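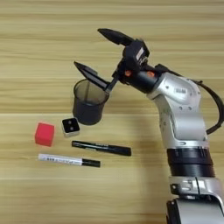

Muthoni asked whether the second rise on the rye went long again, and thinks the Omero starter is running faster than the numbers in our sheet. Checked against my entries for February. She is right about the rise. I had it down as 3 hours and the dough was over the line on the tub by 2.

Mixed batch 8 at 6:40 this morning. Clindthorpe flour, new sack. Total dough 1,503 g after scraping the bowl. Salt went in late – forgot it until the first fold, so don't compare the crumb with batch 7.

Starter fed last night from the Mbwambo jar, not the big one. Smell was sharp, more vinegar than fruit.
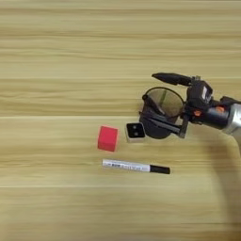
Dough was slack at the second fold and tore along one side. Shaped it anyway. Half into the tin, half free-form on the Flirnora cloth, which still sticks unless it gets a lot of rice flour.

To do:
Cut the starter in the next batch and leave everything else alone.
Put the salt in at the mix.
Thermometer in the proofing box reads low – swap with the one from the shelf before batch 9.
Ask Mwakalinga for her feeding times.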